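Ticket: Orange fabric coming out of the fold with a crooked edge
Product: Skoststead folding table cover, white
Opened by: Melati Sumampouw
Date opened: 27/10/2025
Status: Open, waiting on customer

Hi there! I'm having trouble with the white cover I got from you for my folding table, and I'm hoping somebody can tell me what I'm doing wrong. Anything I lay on it slides while I'm smoothing it out, so by the time I make the second fold the edges don't line up anymore. The orange piece with the white print is the worst of the bunch – I get one side nice and straight and then the other side scrunches up on me.

What I've tried so far:
I took the cover off, shook it out and put it back on. No change.
I ironed the cover on low (the card in the package said that was fine). A little better for 2 folds, then right back to sliding.
I turned the orange one around so the print was on the other side. It still bunched, just over there.
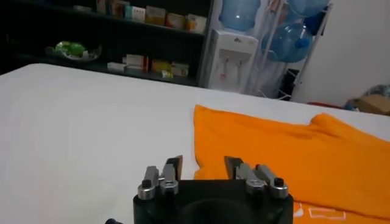
Orange piece on the white cover, left edge straight, right side bunched up. Shelves with the boxes behind.

I also wondered if I'm just standing in a bad spot. The black shelves are pretty close and I don't love reaching across with my elbows out, so I tend to work from one side and pull everything toward me. Could that be it? My friend Chanida folds 40 pieces in one go at her place and swears she never has this problem, but she has the older Karam cover and it feels a lot grippier to me.

Reply from Thongchai Nilsuwan, Skoststead support
Thanks, Melati, the notes help a lot. Please try smoothing from the middle outward with flat hands, and don't pull from one side. Also check that the cover is snug underneath – there should be 11 clips in the package.

Reply from Melati Sumampouw
Oh! I only put on the corner ones, the rest are still in the little bag. I'll clip them all tonight, try the orange one again and write back here. If it still slides, can I swap for the textured cover?

Reply from Thongchai Nilsuwan, Skoststead support
Yes, you can swap it. I'll leave the ticket open until I hear from you.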